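Gasier Textile Care
About us

Gasier is a contract laundry and textile testing company in Pesthorpe. We wash, dry, inspect and repair soft goods for hotels, clinics, child care centers and rental firms, and we run wash trials for manufacturers who need care label data before a product goes on sale. The two sides of the business share one building and one set of procedures.

The company was started by Tímea Vincze, a textile chemist, to handle wash trials only. The laundry was added when customers asked us to process full loads on the same settings we had tested. She still signs every trial report.

What we do

Commercial laundry. Bed linen, towels, table linen and light workwear. Loads are sorted by fiber content, color and soil level. Cotton whites are washed at 80 degrees Celsius and colored polyester-cotton blends at 60. Dosing is automatic and is logged by machine number.

Wash trials. A standard trial is 7 cycles, with measurements for shrinkage, color loss and seam slippage after the first and the last. Longer trials are quoted separately. Samples are conditioned before measuring - a towel measured straight from the dryer gives a false reading.

Filled and stuffed goods. Pillows, comforters, seat pads and soft toys. These are dried on low heat and checked for clumping of the fill. Items with glued parts or battery packs are returned unwashed with a note.

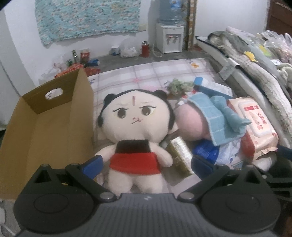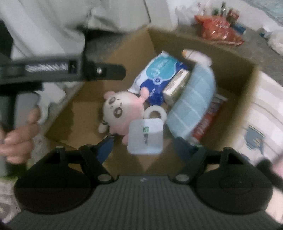 Plush toys, one with a red skirt in the first picture and one in pink and white in the second.
Reading time: 2 minutes

How we work

Each delivery is weighed on arrival and given a batch number. The number stays with the goods through washing, drying, inspection and packing, and it is printed on the delivery slip. Customers can request the full batch record, including wash temperature, rinse count and final pH.

Stains are treated by type. Protein stains go through a cool pre-wash, grease gets a solvent spotter, and rust is treated with acid by hand. We do not use chlorine bleach on blends. If a stain remains after a second treatment, the item is set aside and the customer decides whether it is to be dyed, cut down or discarded.

Repairs are limited to hems, open seams, buttons and zippers. Patching is done on workwear only.

Equipment and water

The wash floor runs on the Asto control system, which we adopted in November of our second year. Rinse water is filtered and reused for the first wash of the next load. Hardness is tested at the start of each shift and the softener is adjusted as needed.

In June 2018 we took over the customer list of Tomaszewski Linen Service. Former Tomaszewski accounts keep their old account numbers, with a T in front.

Working with us

New laundry customers are asked for a sample load before a price is set. For wash trials, send three identical pieces of each item - two for testing and one kept unwashed as a reference. Reference pieces are stored until the report is accepted and then returned with the invoice.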